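Folding the Bedding, Teaching the Machine: A Talk With a Shift Lead at Istura

Published 2019-08-29

The workroom at Istura is on the second floor of a former shoe warehouse in Brekbridge, and when I arrive the shift lead is already waiting at the top of the stairs with two cups of tea. She asks me to leave my bag in the corridor, and she asks me also not to print her name. "Write that I am the shift lead," she says. "My mother will know it is me, that is enough."

Istura takes care of linen and clothing for guesthouses and for older people who live at home. For most of its life the company did this in the usual way, with washing machines, long tables and many pairs of hands. In February it signed a contract with Usteo, a developer of household robots, and since that time a part of the staff does a different job. They fold, sort and lay out clothes with hand-held grippers, and the movements are recorded so that a robot can later learn from them.

I ask her what she thought when she heard the plan for the first time.

"I thought, so we will train the one who takes our place," she says. "Everybody thought it. One colleague said it aloud in the meeting, and the manager was quiet for a long moment. Then he said he could not promise for ten years, but he could promise for 3. I respected this more than a nice speech."

The promise was put on paper. The 14 people in the team kept their contracts, and the hours with the grippers are paid a little better than the hours at the folding table. Participation was free to choose. In the first week only a few wanted it, and the shift lead was not one of them.

"I waited," she says. "I wanted to see if their wrists would hurt."

Did they?

"In the beginning, yes. You hold the thing too strongly, like you are afraid it will fall. Usteo sent a woman who showed us how to keep the elbow close to the body. Now we have a rule, 15 minutes of recording and then something else. You carry baskets, you answer the phone, you drink water. It was our rule, from the team. They had planned much longer blocks."

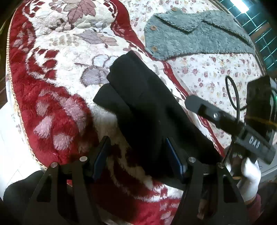 What surprised her most was how slow she became. She has folded clothes for her living since she left school, and she says that with her own fingers she does not think about it at all. With a gripper she has to decide everything. Where is the edge? How much of the cloth do I take? If I close now, do I catch one layer or two?

"A black sweater is the worst thing in the world," she says, and laughs. "With the hand you feel where is the sleeve. With the tool you must look, and black on black you do not see. I learned to turn my head like a chicken."

Usteo does not want only tidy tables with good light. The team works also on beds, with thick blankets and patterned sheets, because people in their homes put clothes down on such places. The shift lead finds this correct. In her opinion the engineers knew very little about beds at the start. They asked for every piece to be folded in the same order, and the team explained that this is not possible with soft things. A shirt on a heavy blanket sinks a little and catches on it. You have to lift before you pull.

"This was a good day for us," she remembers. "They wrote down what we said. Before, a person who came to our room with a notebook was always measuring how fast we are."

The project has also its difficult sides. The quota for one person is 133 recordings in a week, and she considers it too high. When someone is tired, the movements become careless, and the recordings are thrown away afterwards. She has asked for a lower number and is still waiting for the answer. There is also some tension between those who record and those who stay at the folding table, where the daily work for the customers must be finished as before. Lazaridis, the guesthouse that is the oldest customer of Istura, complained in spring about late deliveries. Now the tasks rotate, and the complaints have stopped.

I want to know if she has seen the robot itself.

"One time, in a video. It took a towel and folded it in the middle, almost straight. We watched it in the break and everybody criticized. The corner is wrong, look, it is leaving the corner." She puts down her cup. "And then one of the girls said, that is how I do it. She was right. It was her fold. She was a bit proud, and a bit she was not."

Would she let such a machine into her own home?

She thinks about it for some time. For her mother, she says, yes. Her mother's hands are bad, and changing the bed takes her the whole morning. For herself she is not sure. She likes to fold in the evening with the radio on.

The contract with Usteo will be discussed again next year. Before I go, she shows me the list on the door with the hours for the coming week. Her own are marked in green, half at the table and half with the grippers. She has asked for it like this.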